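Gromville Community Board > Town and Heritage > World Reunion of Gromville Families – anyone believe the numbers?

pletby_pete
Started this thread in August

So the second World Reunion of Gromville Families is over, the mayor has made his speech, and the town website says 1,849 delegates came "from every corner of the diaspora." 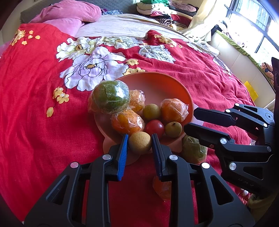

I was in the hall for the opening and I have trouble with that figure. The main room at the Edville Center seats 200. It was full, I'll give them that, and there were people standing at the back. But where were the other sixteen hundred and change? I walked past the overflow tent twice and it was mostly folding chairs.

I'd also like to know what was decided. The first reunion ended with a declaration, four pages, and as far as I can tell nothing in it ever happened. No archive, no language classes, no scholarship.

marsh_road
They count registrations. If you filled out the online form you were a delegate, even if you never left your couch in another country. My cousin got a certificate in the mail and she didn't attend a single session.

Kyriaki Vrettos
I helped at the registration desk, so let me push back a little. The 1,849 includes people who watched the sessions online, and the program says so on the inside cover. You can argue about the wording on the website, and I would too, but calling it made up is unfair. We had families who hadn't set foot here in two generations. Some of them cried at the opening. That isn't on the website either.

pletby_pete
I didn't say made up. I said I have trouble with it. "Came from every corner" means came. Watching a video is not coming.

And the crying is fine, I'm glad they had a nice time. What did it cost?

old_ferry
Tickets were 5 dollars for locals, if you want to start there. The banquet was separate.

Fergal Dolan
The thing that bothered me was the elections. The chair of the permanent council was re-elected by a show of hands that lasted maybe ten seconds. No other name was read out. A man from the Magalhães delegation tried to ask a question about the bylaws and was told questions were for the afternoon. In the afternoon there was folk dancing.

marsh_road
Ha. I remember that. He had his papers all ready.

Kyriaki Vrettos
He did get to speak, Fergal, in the small room after the dancing. There were minutes taken. I agree it should have been done in the main hall.

Fergal Dolan
Minutes that are posted where?

Kyriaki Vrettos
I've asked for them. I don't have them yet.

old_ferry
You people complain about everything. The hotels were full and Main Street had its best weekend in years. The last mayor never brought in anybody.

pletby_pete
Which hotels? We have one, and it had a vacancy sign on when I drove home.

old_ferry
The one in Pletby was full. I know the owner.

marsh_road
Next one is supposed to be bigger – they're saying 2,000 on the flyer already. They printed the attendance before picking a date.

Fergal Dolan
I've sent in a written request for the minutes and the council budget. Will post whatever I get back.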